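Chapter 4
Repeat, Scale and Drape in Printed Textiles

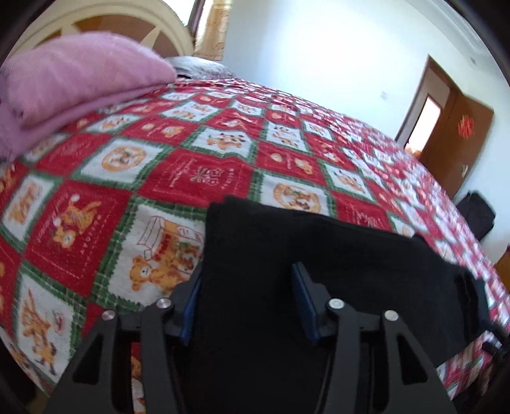 A repeat is the smallest unit of a printed design that can be laid side by side to cover a cloth without a visible break. Its dimensions are set by the printing equipment and by the width of the base cloth, and they limit what the designer can do before any drawing begins. Block repeats, in which each unit sits directly beside and below the next, are the easiest to register and to cut. A checkerboard is a block repeat with two alternating grounds, as in the quilted bedspread of red and white squares, where narrow green borders with zigzag edges separate one ground from the other. On a bed of this size the same layout also shows the effect of distance: the squares look smaller and more compressed toward the far edge of the mattress.

Half-drop repeats shift each column down by half the height of the unit. They hide the seams between units better than block repeats but waste more cloth when panels must match. Pitkänen and Nnaji compared both layouts in a trial at the Cladgate mill, using one design and two base cloths. The half-drop panels needed 11 percent more cloth on the plain weave. On the brushed cloth the difference was 5 percent – small enough to be absorbed in normal cutting loss.

Scale is treated separately from repeat. A large repeat may contain only small motifs, and a small repeat may contain one motif that fills it. Section 4.2 gives the working rules for choosing a scale when the viewing distance is known. Section 4.3 deals with drape, or the way a cloth falls under its own weight, and with the distortion that quilting adds to a printed surface.

Terms used in this chapter
Ground: the color on which motifs are printed.
Register: the alignment of successive colors.
Take-up: the loss of length and width caused by stitching.

Related chapters
Chapter 2: Fibers and Base Cloths
Chapter 5: Color Separation
Chapter 11: Finishing and Care

This site uses cookies to remember your reading position. Accept | Settings

© Olach Press | Contact | Back to top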